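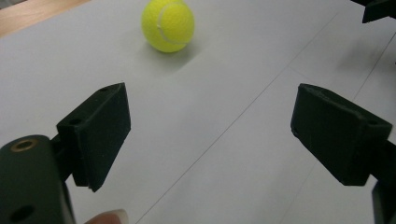
A tennis ball on a pale tabletop.

Pelley Orthopedics moves prior authorization work to outside team

November 29, 2023

BRULTON – Pelley Orthopedics has handed its prior authorization work to Cinavden, a billing and coding company, after a backlog of unanswered insurer requests grew through the summer. The change took effect in October and covers all of the group's clinics, including the sports injury and physical therapy offices on the east side of Brulton.

Under the agreement, Cinavden staff check each patient's coverage, send clinical notes to the insurer and follow up until a decision is recorded. Pelley's front desk employees will still schedule visits and collect copays. Claims for services already delivered stay with the group's own billing office.

Sławomir Kaczmarczyk, practice administrator at Pelley, said the group had 200 open requests when the contract was signed. Most were for MRI scans, knee injections and extended courses of physical therapy.

"Our people were answering phones, checking patients in and trying to sit on hold with a payer at the same time," Kaczmarczyk said. "Requests went out with a note missing, came back, and then waited in the fax queue for someone to have a free hour."

By mid-November the number of open requests had dropped to 80, he said. The group has not yet seen a full quarter of payment data and will not say how the change has affected revenue.

Denials tied to missing authorization had been a growing problem for the practice. In an internal review, Pelley pulled 100 denied claims and found that many involved therapy visits that went past the number the insurer had first approved. Therapists were often not told that the limit had been reached until the claim came back unpaid.

The new process adds an alert to the therapist's schedule two visits before an approval runs out. Cinavden then asks for the therapist's progress note and files the extension request. If the note is not signed, the request goes back to the clinic manager the same day.

Four Pelley employees who had worked on authorizations part of the time were moved to other duties. No jobs were cut, according to Kaczmarczyk. Two of the four now handle patient estimates, and the others have joined the billing office, where they work on older accounts that are more than 90 days past due.

Patients should not notice much difference, the practice said, although some may get a call from Cinavden if their insurance card on file is out of date. Callers will give the name of the clinic and the date of the next appointment. They will not ask for a credit card number.

Yammine Surgery Center, where Pelley's surgeons perform most of their outpatient procedures, is not part of the agreement and continues to obtain its own facility approvals. The two organizations share a weekly list of scheduled cases so that the surgeon's approval and the facility's approval carry the same procedure codes.

The contract runs for one year and can be renewed.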